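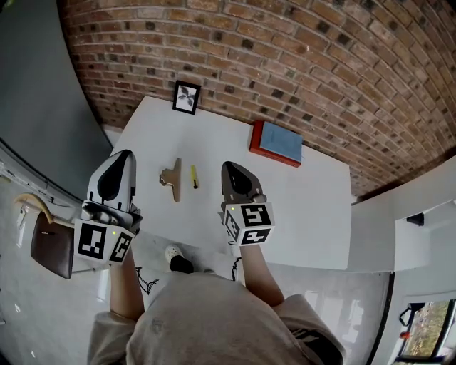

Session 5 -- collecting demonstrations by hand. Last time was teleoperation and why it's slow, today the other route: person holds the gripper, does the task, no arm involved at all until later. Main thing to get hold of is that everything the learner gets has to come off the hand-held units. Cube covered in black-and-white square patterns under each housing, left and right, that's how we recover where each gripper is and which way it's pointing. Patterns differ face to face so a partial view is still usable, but at least one face has to be clear. Objects go on the table between the two hands, a wooden clip thing and a yellow marker or highlighter, nothing fancy. White table top, plain, good for a first set.

Terms (use these in the write-up please, marks were lost last year)
Demonstration -- one go at the task, start to finish.
Episode -- a demonstration after trimming, with poses worked out.
Set -- all episodes for one task in one place with one layout rule.
Observation / action -- what the learner is given, what it's asked to produce. Don't mix these up in diagrams.

Coursework task
Pick up an object with one gripper, pass it to the other, put it down on the far side. Two-handed on purpose. One-handed versions are too easy and you learn nothing about timing between the hands.

Each group collects 400 demonstrations over 3 layouts. Sounds a lot, isn't, most of them are short. Anything over 60 seconds gets thrown out, something went wrong or you were chatting.

Before you start
- check both grippers open and close all the way
- cables clear of the fingers. Loose cable caught in the jaws ruins a whole run and you won't notice till playback
- sleeves up
- log sheet open, group letter and layout number at the top

While recording
Start from the same rest pose, both grippers above the table. Hold still for a moment. Then go. Move at the speed you'd want the robot to move, so slower than your hands want to. No regrasping to make it look neat -- if you fumble and recover, keep it, mark it "recovery" on the log. Those are worth having. If you drop it on the floor, stop and start a new one.

Don't turn your wrists so far that all the cube faces point away. Commonest fault in the Allau set, whole stretches with no pose. You can fill a short gap by interpolation, long gap no.

Move the objects between goes. Really move them. People think they are being random and they put the thing back in the same hand-sized patch every time. Use the position cards. Same for angle.

Variation -- what counts
Compare the two older sets on the course page. Kandpal: one person, one table, very tidy, smooth paths. Flesham: several people, different rooms, messy. Policy trained on Kandpal looked better on the Kandpal table and fell apart when the table was swapped. Flesham one was worse at home and held up elswhere. Question for the seminar: how much of that is the room and how much is the people? We can't fully separate them with these two sets, say what you'd collect so you could.

Mistakes to look for in your own data
Left and right swapped in the labels. Check the first 5 episodes by eye, every session.
Clock drift between gripper width and video. Open and close both jaws sharply at the start of the session, then line up the jump in the width signal with the picture.
Successes only. If every episode ends well the learner never sees how to get back from a bad grasp.
Trimming too tight. Leave the still bit at the front in, the pose filter needs it to setle.

Splitting
Split by session, never by episode. Neighbouring episodes are close to copies of each other and your test score will be nonsense.

Reading: Bunness handout, sections on pose recovery and on action spaces. Skip the hardware appendix, out of date.

Logs and raw recordings both go in the group folder, hand in 2018-05-30. Written part is separate, see course page.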